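Workshop Tips: Showing the Arm a Task by Hand or by Remote Control

Trulunbridge Shared Workshop
Guidance for bench users. Revised 2nd June.

These notes are for members who have completed the induction and are preparing to record demonstrations on the computer repair bench. They replace the single sheet that used to hang beside the door. Comments should be addressed to Khadija Hamdy, who keeps the bench diary.

Before you begin

Decide on the task and write it in the diary in one sentence. "Take the processor from the tray and place it in the socket" is a suitable entry. "Processor work" is too broad, and recordings filed under it cannot be found again.

Agree where the task starts and where it ends. A demonstration should begin with the arm at its resting position and finish with the arm clear of the work. If two members are sharing a session, both should read the diary entry aloud before the first attempt. Small differences of understanding are common; one person may believe that closing the lever belongs to the task while the other stops as soon as the part is seated.

Members should wear close-fitting sleeves and tie back long hair. Lanyards are to be left in the lockers. The stop button must be within reach of the person guiding the arm, and it must be pressed once as a test at the start of each session.

Setting out the bench

Lay the tower on its side with the open side upward and push it up against the stops. The stops are set for the case we normally use. If you bring a different case, ask before moving them, and put them back to the marks when you leave.

Place the fixture plate beside the tower, on the same side every time. The plate should not rock. If it does, look for a loose screw in the grooves of the bench, which is the usual cause. Parts go into their own holders on the plate and nowhere else. A part laid down "just for a moment" in the wrong place will be learned in the wrong place.

Fold loose wires away from the area where the fingers must go. Soft ties are kept in the Sasow drawer unit. Hard plastic ties should be avoided inside the case, as their cut ends scratch hands and catch on the fingers of the gripper.

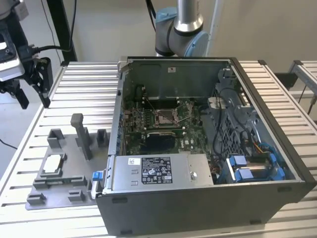
Once the bench is set, leave it alone between attempts. Members often tidy as they go, and in ordinary repair work this is to be encouraged. During a recording session it causes difficulty, because a tool that has moved or a lamp that has been turned changes what the cameras record. Tidy at the start, tidy at the end, and move only what the task requires in between.

The lighting deserves a word of its own. Bare metal reflects strongly, and the inside of a case can look quite different in the afternoon. Draw the blind before starting and use the overhead lamps only. Abdelilah El Khatib has fitted a switch guard so that the lamps cannot be dimmed by accident; please do not remove it.

Guiding the arm by hand

Hand guiding suits large, slow movements, such as bringing the gripper from its resting place to a point above the work. Hold the arm at the wrist with one hand and support it further back with the other. Do not pull on the cable or hold the gripper by its fingers.

Press the guiding button fully before you apply any force. If the arm feels heavy or seems to drift, let go of the button and step back. The usual reason is that the wrong tool weight has been entered after a change of gripper. Correct the figure on the pendant and try again. Do not fight the arm, as your effort will appear in the recording as a series of small jerks.

Stand so that your shoulders and head stay out of the camera views. For most members this means standing further to the side than feels natural. Shorter members may use the Fortin step, which has rubber feet and is stored under the sink.

Move at an even pace and allow yourself a short pause above the part before going down to it. The pause helps you to line up, and it makes the recording easier to divide afterwards.

Working by remote control

Remote control is preferred for the fine part of the task. Hands stay away from the socket and the views remain clear. It is harder than it looks, and members should expect their first session to be spent on practice alone.

Set the hand controller to its slow setting. Sit facing the bench, with the arm's left on your left. Members who sat on the opposite side found that they had to reverse every movement in their heads, and their recordings were full of false starts.

Rest both elbows on the table. Miroslava Moroz recommends a folded towel beneath the forearm, and several members have since adopted the habit. Grip the controller lightly. When the gripper is near the part, make one small movement, wait for the arm to settle, then make the next. Avoid turning and lowering at the same time.

Come down to the part in a straight line. If the fingers are not square to it, go back up and correct the angle at height. Correcting the angle when the fingers are already beside the part is the most frequent cause of a dropped component.

Close the gripper gently. The force limit for small parts is saved on the pendant under the name Jodier, after the practice set it was first tried with. Do not raise it. A part that slips has usually been taken too near its edge, and more force will not cure that.

Processor sockets

The socket needs particular care. Its contacts are delicate and cannot reliably be straightened once bent. Practise with a scrap board until Latifa Salem or another bench lead has signed your card.

Check that the lever and the metal frame are fully open before every attempt. Bring the processor in level. When it is seated, open the fingers by a small amount only and lift straight up. Opening them wide may knock the frame.

Never press down with the arm to settle a processor. If it does not drop into place under its own weight, stop the recording, lift it out and look for the cause.

How many attempts to record

A full set for one task is 45 demonstrations. They should be spread over several sessions, with no more than 9 in a row before a break. Tired operators drift into shortcuts that they do not notice themselves, and the shortcuts are then carried into everything the arm does afterwards.

Vary the starting position of the arm a little from one attempt to the next. The position of the tower and the plate should stay the same unless the diary entry states otherwise. In January the bench had collected 109 demonstrations of a single placement, all begun from exactly the same point, and the arm performed poorly when started from anywhere else. The set had to be extended with new recordings.
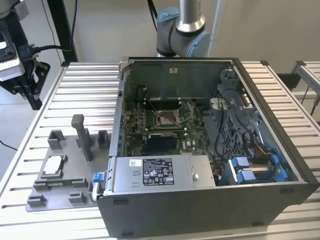 Should a demonstration be thrown away if the operator makes a mistake?

It depends on the mistake. If the operator hesitates, misses slightly and then recovers smoothly, the attempt may be kept and marked "recovered" in the diary, as the arm can learn from the correction. If a part is dropped, the case is knocked or a hand enters the work area, the attempt should be marked "reject" and repeated.

Keeping the diary

Enter each attempt as soon as it is finished. Record the operator, the method (hand, remote or both), and one of the three agreed words: good, recovered or reject. Please do not invent further words. Shaimaa El Ouafi spent a good part of last winter working out what had been meant by "fairly good", "good-ish" and "fine except the end".

If you change over from hand guiding to remote control in the middle of a task, note the point at which you did so. The change should be made while the arm is still and well above the work.

Looking after the gripper

Wipe the finger pads with a dry cloth before each session. Dust and skin grease make small parts slide. Pads that have become shiny should be replaced in pairs; a new pad opposite a worn one pulls the part to one side.

Check the cable at the wrist for rubbing. There should be enough slack for the wrist to turn both ways, but a loop large enough to catch on the case is too large. Adjust it with the arm powered down.

Closing the session

Return the arm to its resting position under slow speed. Switch off at the pendant first and at the wall second. Put all parts back in the plate, cover the open case with the cloth provided and raise the blind.

Copy the recordings to the shared drive before leaving. The bench computer keeps them for 8 days and then clears them without a warning. Spare finger pads, ties and diary sheets may be requested from the front desk, and faults with the arm should be written on the red card and hung on the pendant hook.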